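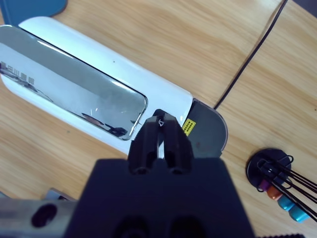
The Fletolico is a tabletop robot cell built around a single arm with a two-finger gripper and a small camera at the wrist. It was put together in Plumirham by Rostam Safavi and Delia Sandu, and it's a delightful machine to look after!

Setup

The arm is bolted down first, then the gripper goes on, then the camera. With the fingers closed, the operator checks that the tips sit in the lower center of the camera view. If they drift to one side, the wrist bracket is loosened and turned a hair at a time (a surprisingly satisfying job). Shiny objects make wonderful test pieces, as glare shows right away whether the exposure is set too high.

Care

The fingers are wiped with a dry cloth every 70 runs, and the finger screws are checked after 325. Divina Cabrera's maintenance notes call for new finger pads at 3,000 closings, sooner if the tips start to slip. The lens gets a soft brush only.

Repair

Most faults trace back to the wrist cable. Swapping it takes one screwdriver and a steady hand, and the camera has to be lined up again afterward.

Last updated: Saturday, December 25, 2021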